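Part-time sorter wanted for the Murna returns room

Posted January 11, 2026

Hi there! I run the returns side of Murna, a small shop in Nevell that gets used office gear ready to sell again, and I need another pair of hands. We take in over 2000 items in a busy month (October was a wild one), and a whole lot of them are computer mice. Black ones, white ones, ribbed ones, shiny ones. If you're the kind of person who can't walk past a messy drawer, keep reading!

The job is sorting. You get a mixed pile, you split it by color and model, and each kind goes in its own tray or bin. After that you wipe things down, match up receivers, and put a sticker on whatever is ready for the shelf. I'll teach you the sticker codes, they look worse than they are.

You'd work 2 mornings a week at our place on Srisuk Street, unit 304. It's one flight up and there's no elevator, so please keep that in mind. The pay is $225 a week, and there's a paid trial morning first so we can both see how it goes. You don't need any experience with electronics. I do need somebody who notices when two mice look alike and aren't, and who doesn't mind music (I pick, but I take requests).

A little of what we sort, and the wallpaper I'm so fond of:
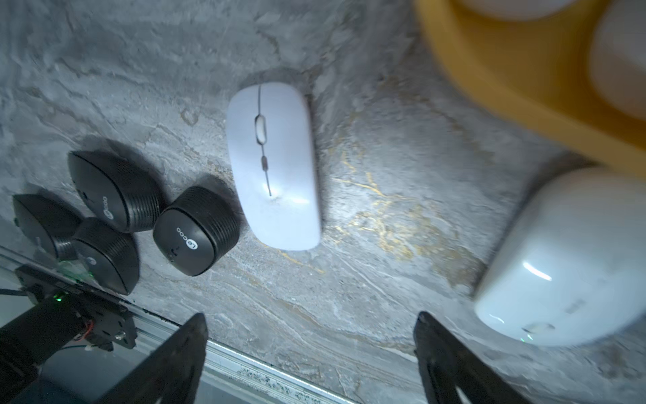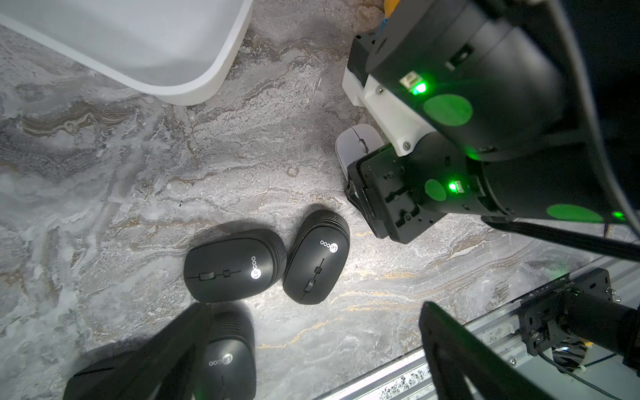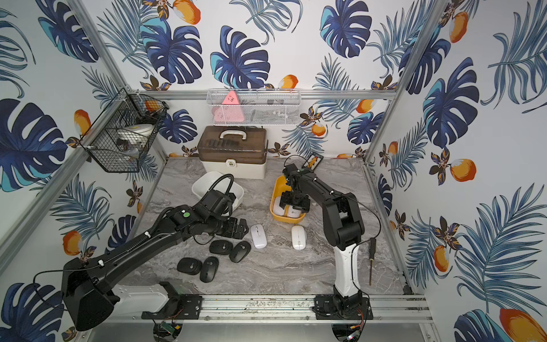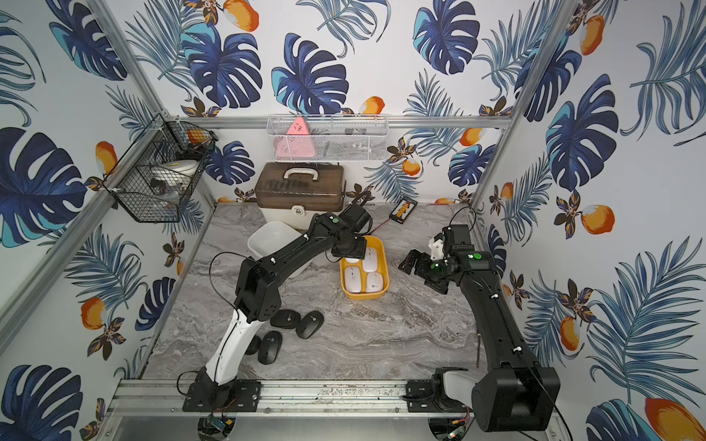 Bring shoes you can stand in and a lunch if you tend to get hungry. There's a fridge and a decent coffee maker, and the Grirklow bakery downstairs sells off its rolls cheap at noon.

To apply, send me a few lines about yourself and tell me which mornings you're free. No resume needed, although I'll happily read one. Please put "sorter" in the subject line so I can find your note, and give me a few days to write back. I answer everybody, even if it takes me a bit!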